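Home | Workshop notes | Checklists | Parts | Contact

Filed under: Maintenance, Two-arm cells

Monthly inspection, Jekitora two-arm cell, with comments

The list that came with the cell had a box for everything and room for nothing. I have kept the items, reworded most of them, dropped the ones that only tested whether you own a pen, and written down what I think after each. Do it with the cell powered down unless the item says otherwise. If an item fails, write what you saw. "Checked" tells the next person nothing.

1. Power off and locked out. PASS
The switch on the Clurier supply has a light that goes out before the drives have let go of their charge. Wait two minutes by a clock. The old sheet said "wait a moment", and I have seen how long a moment is at the end of a shift.

2. Base bolts, both arms. PASS
Put a wrench on them. The paint marks across the bolt heads are a nice idea, and all they prove is that the paint hasn't cracked. Left arm took no extra turn. Right arm took none either.

3. Toothed rail, full length. PASS WITH COMMENT
Look for chipped teeth, packed dirt and anything shiny that wasn't shiny last time. Slide each carriage by hand end to end and feel for a catch. There is a slight one on the left carriage that comes and goes. Bondarchuk's service sheet calls this "normal running character" and I don't believe it. Brushed the teeth, no grease. Grease on an open rail is how you collect every crumb in the building.

4. Recess between the bases. FAIL
Vacuum it, don't blow it out. Compressed air moves the scraps from where you can see them to where the carriage runs. The daily sheet has this ticked every day back to December, so either it fills up remarkably fast or somebody is ticking from the doorway.

5. Carriage fasteners and small wiring. PASS
Tug every thin wire gently with two fingers. If a wire can reach the rail teeth at either end of travel, that's a fail, however long it has been like that.

6. Cable runs, both arms. FAIL (left)
See comments below. This is the item I would keep if I could only keep one.
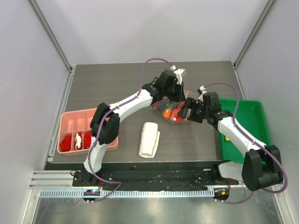 Cable trouble on this cell starts at the wrist and at the elbow, and the supplied checklist asks only about the plug at the bottom. Move each arm by hand through its whole reach, including across to the other arm, and watch the slack the entire time. With both grippers in on a bag at the middle of the table, the purple cable stands up in a high arch over the left wrist before it comes down and follows the forearm. I'm told the arch is deliberate, to give the wrist room to turn. Fine, but an arch that tall needs checking against the other arm's reach as well as its own. The small ties along the forearm hold it close, and one of them on my inspection slid when I pushed it, so it wasn't holding anything. Replaced. On the right arm, look hardest at the wide curve around the elbow. Run a bare finger along the jacket and feel for a flat spot.

7. Lower cable bends. PASS WITH COMMENT
The tight turn near the left base passes under the rail. I would not have routed it that way. No cracking found. Bend it no further to look at it, use a mirror.

8. Gripper fingers. PASS
Wipe, then check the gripping faces for cuts and glazing. Close them on a strip of paper and pull. Warkik quotes 14 weeks for a set of fingers. I'd like to know what they were gripping when they worked that out. Clear plastic bags are slippery and hard on the edges, and I'd go by the paper test and ignore the calendar.

9. Wrist connectors. PASS
Seated, no wiggle. Don't unplug a good connector to see whether it is good.

10. Elbow joints. PASS
Hand on the housing with the power off, move the forearm, feel for grit. Then confirm the elbows clear the rims of both bins at their lowest position. The bins get swapped for cleaning and go back wherever they land. I would like them pinned down. I have asked.

11. Table surface and wall panels. PASS
Nothing loose on the table except what the job calls for. Push on each panel at the middle. A panel that rattles now will be blamed on the arms later.

12. Power up, slow run. PASS (power on)
Hands out, everybody back. Run the full motion at quarter speed for 24 cycles, standing where you can see both elbows. The supplied sheet says one cycle. One cycle would have missed the left tie.

Overall: back in service after items 4 and 6 were put right and looked at again. The catch in item 3 stays open. I have been told it will wear in. Rails wear out, in my experience, and I'll be checking it again next month with the same two fingers.

3 comments | 11 shares

Previous: Labeling spare cables | Next: Torque wrench storage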